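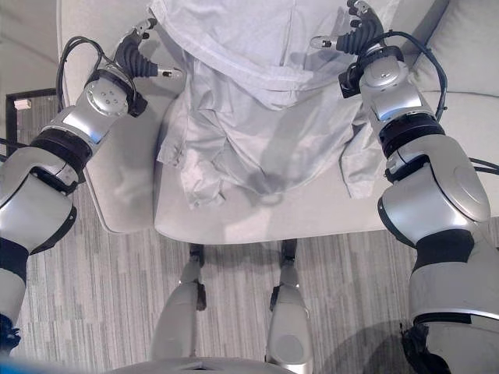 The robot at the sofa in the Wanside workshop, with a shirt waiting on the seat.

Home Interviews Workshops Projects Contact

August 2020
By Gadisa Alemneh

Ľubica Sokol met me at the door of the shared workshop in Wanside and asked me to mind the cables. She has been a member there since January, and most of her evenings go to one job: teaching a robot with two arms to take clothes from a sofa and put them on a coat stand. She calls the project Skollotness, after a word her nephew made up.

"I wanted a task from a normal home," she told me. "In a factory every part has the same shape. A shirt has a new shape each time you drop it."

She worked before as a repairer of sewing machines, and she says this helped her more than the programming course she took later. Cloth, in her opinion, must be felt before it can be calculated. She spent the first weeks only with the grippers, closing them on different fabrics and writing in a notebook how hard they should press.
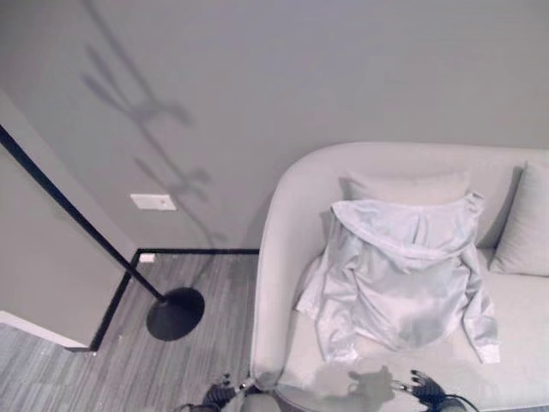 The notebook is now full, and a second one is started. I asked which garment gave her the most trouble. "Everything with a hood," she answered at once. "The hood looks like a good place to hold, but then the body turns under it and the sleeves go where they want." Her program now looks for the shoulders first. If it cannot find them, it lifts one edge a little, puts it down and looks again.

She keeps a record of every attempt. On the evening of my visit the number stood at 3,748, and she was not ashamed to say that most of the early ones were failures. "In the first 500 I learned mainly how to pick things up from the carpet," she said.

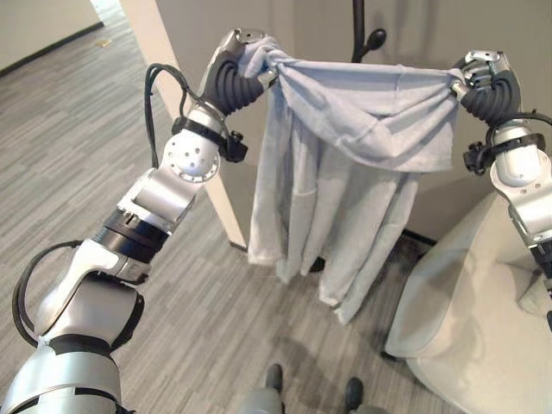 Reading time: 7 minutes

We spoke for a while about the difference between lifting and hanging. To lift with two hands is now quite reliable, she explained. The hanging is harder, as the cloth covers the hook exactly when the robot needs to see it. She tried to remember the position of the hook in the program, but a coat stand gets pushed and turned, and an error of 18 millimetres is enough to miss.

"So I let it come near, stop, and compare again," she said. "It is slow. My mother could hang the whole washing in this time."

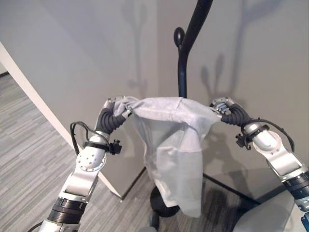 Does it matter how thin the fabric is?

"Thin fabric is more difficult for me, since the fingers feel almost nothing between them. With a towel I know that I hold it. With something light I must trust the camera, and I close the grippers a bit more."

In autumn she would like to show the work at the makers' fair in Irkgate. Before that she wants to tidy the cables on both arms and write proper instructions, so that other members can run the program without phoning her.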